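Equipment plan and cost notes for the cone-stacking recordings, Clevgate site. Kept next to the data so whoever orders the next round can see what was bought and why.

## What the set covers

- 280 episodes of sorting and stacking plastic sports cones on a tiled floor, by hand, head view only
- Recorded for Tranddale, who will train a two-arm mobile unit on the same job
- No robot episodes yet - those wait on the arms

## Budget

All amounts in Australian dollars, before GST.

| Item | Cost | Status |
|---|---|---|
| Head camera and strap | 662 | bought |
| Perforated cones, mixed colours | 280 | bought |
| Storage drives | 400 | bought |
| Spare gripper fingers | 800 | on hold |

The arms are leased through Adebisi and come out of a separate budget line.

## Before ordering

- Check the gripper opening against the wide rim of a cone, as well as the narrow end.
- Ask Clellasico for soft finger pads. The holes in the cone sides leave less surface to hold.
- Measure the reach from standing height to the floor. Most of the work is down low, and the first arm we priced stopped short.
- Allow floor space for the heap and the finished stacks. Cones roll.

## Known gaps

One room, one kind of cone. A second floor surface is planned for February if the drives have room.

## Sample

Cones heaped along the base of the cubby shelf, with a hand on each of the two stacks.

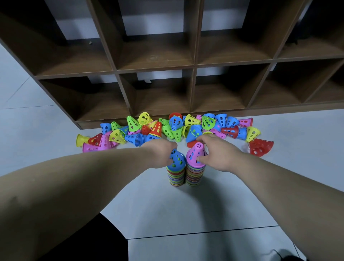

*1 min read*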